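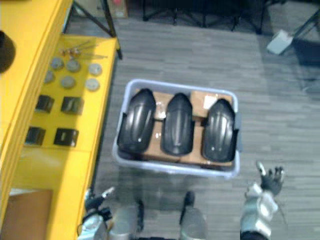
Workshop > Small Stuff > Tips

Screws, washers and the odds and ends drawer

930 shares 20 comments

Quick one today, got a sink to finish. People keep asking how I keep small hardware under control in a garage the size of a closet. Short version: I don't, not all of it. But these help.

Taking something apart. Lay the pieces out in the order they come off, left to right or top to bottom, pick one and stick with it. Like parts together in little rows. You'll see a gap in a row way faster than you'll notice a short pile.

Light-colored surface if you have one. Dark washers on a dark bench, good luck. An old pillowcase works, or a cookie sheet lined with a paper towel so nothing rolls.

Long screws go in a separate pile from short ones BEFORE you go eat lunch. Put a long screw in a short hole once and you come out the other side of a cabinet door. Ask me how I know. (Pantry, left door, there's a sticker over it now.)

Muffin tin. Best sorter there is. Get one at the thrift store, don't use the good one. Metal shavings in a muffin is a bad time.

Jar lids. Screw the lid to the underside of a shelf, two screws so it doesn't spin, then twist the jar up into it. Baby food jars are cute but too small for anything but brads. Peanut butter size is right. Plastic, if you have a concrete floor.

Labels. Masking tape and a marker. I bought a label maker, used it for a week, then the tape cost more than the screws. Write the size on it, not what it was for. "Crib screws" means nothing to me now.

Stripped screw: wide rubber band between the driver and the head, push hard, turn slow. Works maybe half the time. If not, a left hand drill bit, then bad language.

Stuck nut. Penetrating oil, and then leave it alone. Overnight. I mean it. Khang Chu swears by heat instead but he also has no eyebrows half the year, and never heat anything you just sprayed.

Dropped a tiny one? Turn the lights off, flashlight flat on the floor, look for the shadow. Or a stocking over the vacuum hose, held on with a rubber band. Also finds earrings.

Screw won't stay on the driver: dab of beeswax on the tip. Or drag the tip along a magnet a few times in the same direction, it'll hold long enough.

Loose hinge screw in wood. Toothpicks and wood glue in the hole, snap them off flush, let it dry, screw back in. Matches work too, heads cut off. For a heavy door use a golf tee.

Rusty hardware worth saving: white vinegar overnight in a jar, scrub with an old toothbrush, rinse with a little baking soda in the water, dry it right away. Hair dryer is fine. Wipe of oil after or they will rust agian by morning. Not for anything plated, the vinegar eats it.

Rubber feet, felt pads, spacers. Keep the spares in an envelope taped to the back or bottom of the thing itself. Same for the allen key. Quyên Từ wrote in with that one and I've done it to every piece of furniture in the house.

What to throw out: anything bent, anything chewed up, mystery plastic anchors. I had 5 coffee cans of that stuff from my father in law and kept one. Haven't missed the rest.

Magnetic dish is worth the money. Magnetic wristband, ehh. Caught it on everything.

Next time, drawer slides, and what to do when the left one and the right one are both the left one. Several of you sent in wax paper tricks, will get to those to, just have to try them first.

Share this | 20 comments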